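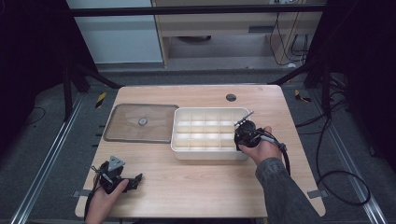
Bench with the tray and the 15-cell box.

February, 4:40 pm

Dye fastness, madder on the Jollby wool. Second round.

Skeins out of the mordant bath at 9:15, squeezed not wrung (Rozália, pls stop wringing them, the last lot felted at the ends). Alum at 11 percent of dry weight, same as before. Cream of tartar left out this time to see if it matters. Dry weight for the whole batch 1209 g, scale drifting a bit so call it that and move on.

Dye pot up to 60 C by 10:30. Held it an hour. Crept over 70 once while I was on the phone with Zernley about the late chalk order, so if the color is browner than round one thats my fault and not the madder. Turned it down, lid off, came back OK.

Color wet: good brick red. Color dry: duller, more orange than I wanted. Marcela likes it. Radomír says it looks like roof tile.

Hard water again?? Test strip says yes but those strips are old. Get new ones. Dagmar thinks the tap by the back sink runs softer than the one up front, which makes no sense to me, same pipe. Will fill two jars and try both anyway.

Light test: cut snips from skeins 1 to 6, half of each under card, taped in the south window. Check at 88 hours, then again end of month. Round one faded badly at the cut ends, hardly at all in the middle of the yarn. No idea why. Maybe uneven mordant.

Wash test: 18 min at 40, plain soap, with a strip of white cotton sewn on. Skein 2 bled pink onto the cotton. Others clean or near enough. Skein 2 was the one at the bottom of the pot, so probably not rinsed right. Redo it.

Exhaust bath still has plenty in it. Kept in the lidded bucket, labelled. Do NOT pour out. Branislav wants it for the Tóth scarf samples, he'll take a pale peach if he can get it.

To do
- chalk, when it ever comes
- new strips
- second pot of madder WITH tartar, same weights
- ask Vusto if they can send the undyed in smaller hanks, tying these takes forver
- scrub the big pot, ring of alum round the inside

Gloves almost gone too. Left at 5.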